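# About the Clolterton Picking Cell

Welcome, and thanks for stopping by our corner of the Jodonska workshop school! We are a small teaching shop, and most of what we teach happens at one machine: a single robot arm that picks odds and ends out of a gray bin, all day long if we let it. People sometimes expect a whole hall of equipment, and then they meet our one cell and stay for the afternoon anyway.

Vasilică Radu set the cell up and still looks after it. His rule is that students learn the cables before they learn the code. An arm that reaches and twists into a bin pulls on everything tied to it, so the loop at the wrist has to be long enough for the farthest reach and still short enough to stay clear of the walls. We dress that loop by hand, run the arm slowly through its corners, then cut the ties and do it again — most newcomers need four tries, and there's no shame in that. 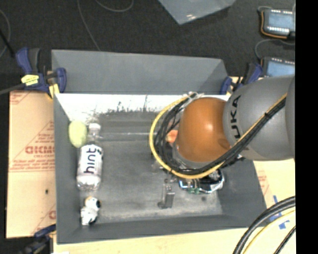
The bin gets the same care. It is held at the corners with ordinary clamps, and every morning somebody gives each one a good tug before the arm is switched on. A bin that has crept even a little will throw off every pick that follows, and you can lose a long time blaming the gripper for it (we have, more than once). The things we pick are everyday ones, bottles and toys and so on, and we swap them often so the students don't get too comfortable.

Anatole Perrin runs our repair evenings. Every 500 hours of running he and the students go over the gripper fingers, check the cable covers for rubbing, and write it all down in the logbook, which is now on its 27th page and has some very nice coffee rings in it.

We take new students each July, and visitors are welcome all year. Write to us first if you'd like to see the cell running — on repair days it may well be in pieces, though Anatole will happily hand you a screwdriver.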